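How to Hang a Gallery Wall Without Filling the Plaster With Holes
Posted May 2021 by Carolina Veloso

A group of frames looks like one piece when the gaps match and the whole thing sits at the right height. Most of the work is done on the floor before you pick up a hammer.

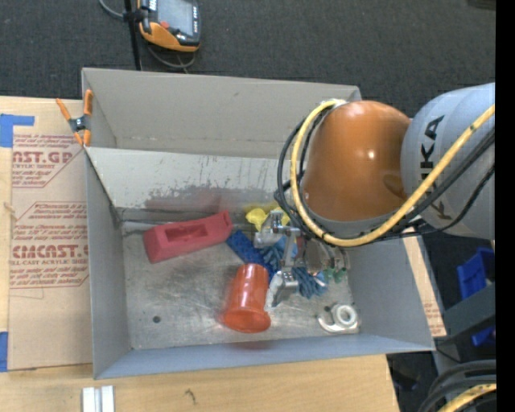

Start by measuring the wall space you want to cover. Over a sofa or sideboard, keep the group to two thirds of the width of the furniture. Mark that area on the floor with masking tape and lay the frames inside it.

What you need
Frames, brown paper, masking tape, a pencil, a tape measure, a level, a hammer and picture hooks. I use the Naster hooks with the thin pins. Check the weight printed on the packet against your heaviest frame.

Step 1. Place the largest frame first, a little off center. Build out from it with the medium frames and use the small ones to fill in. Keep the gaps at 2 inches all the way through. Take a photo with your phone when you like it.

Step 2. Trace each frame onto brown paper and cut out the shape. Write the name of the picture on it. Turn the frame over, pull the wire up tight with a finger, and measure from the top of the frame to that point. Mark the same spot on the paper.

Step 3. Tape the papers to the wall. The middle of the whole group should be at eye level, lower if it goes over a sofa. Leave them up overnight if you can. I moved the Ledesma hallway set down a full hand's width the next morning.

Step 4. Nail through the marks on the paper, tear the paper away and hang the frames. Level each one as you go. A dab of putty on the bottom corners stops them from tilting.

Choosing frames
Stick to two finishes. My living room wall has 13 frames, black and pale oak, mostly the Flatedico basic range with a few Zakby ones that have a wider mat. Mats can vary more than the frames can.

Rented apartments
Adhesive strips work on smooth painted walls with light frames. They don't hold well on textured paint or wallpaper. Clean the wall with rubbing alcohol first, and wait an hour after sticking the strips before you hang anything on them.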